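Last updated: July, 7.40 in the morning

1/ Kettle's on, so I'm finally writing the little thread I promised on laying out white pieces before you try to put anything together. I've spent far too much of my life squinting at pale parts on a pale table, and several of you asked after the Plurkine evening whether there's a kinder way to go about it. There is, I think, and most of it happens before you fit a single thing.

2/ The first thing is the surface. White on white is miserable, especially for tired eyes and especially under a ceiling light. A black tabletop makes every edge stand up and wave at you. If yours is pine like mine at home, a dark cloth does nearly as well, only iron it first or the small pieces will settle into the creases and lean on each other like commuters.

3/ Next, give every piece some room. I used to heap it all up in the middle because it felt cosy and efficient, and then I'd knock the heap with my sleeve. Now the long strip goes towards the back, the cubes go off to the left where I can see their tops and sides, and the shallow tray sits near me on the right

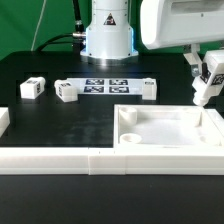

and I try very hard not to start on anything until I've had a proper look at the lot. A minute is plenty. Have a sip of something while you do it (tea well away from the table, please, I speak from experience and a ruined set of Pai sheets).

4/ People always ask about the black and white squares, so a word on those. I find them a real comfort for keeping track of which way round a thing is. A plain white cube looks the same however you turn it, and I've had one the wrong way up for a whole afternoon without noticing. With a pattern on the top and another on the side, you can make a note of what faces you and get back to it after lunch.

5/ Trays with raised walls do like to collect bits. If there are little upright posts standing inside, look at them before you put anything else in there. Is one taller than the other? Which is nearer the back? Jot it down on the back of an envelope. My notebook for Plulasis has reached page 80 and I'd say half of it is arrows and the word "back" underlined.

6/ Now, straightness. I am a straightener by nature, my whole family is, we can't pass a picture frame. But I've given up lining everything up with the table edge at this stage. A box sitting a bit askew does no harm at all, and the same goes for a block lying at an angle. What I do mind is one piece hiding another, so I walk round to the other side and check what's tucked behind the walls of the bigger things.

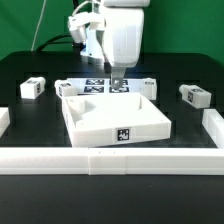 7/ Look for the small features too — a notch in a wall, a ridge in a corner. They're very easy to miss on a white floor where the only help you get is a bit of shadow. Moving a lamp lower and to one side works wonders. I bought mine from Flover years ago and it wobbles dreadfully, but it shows up a notch better than anything else I own.

8/ And clear away in the order you laid out, backwards. Small things first, then blocks, then anything with walls. I put the long pieces in last so they lie on top and don't press on the rest.

9/ Thank you for the 2 lovely messages about the last thread, I've answered both now. If you've a dark cloth that doesn't shed fluff, do tell me where you found it, as mine is moulting all over the hallway.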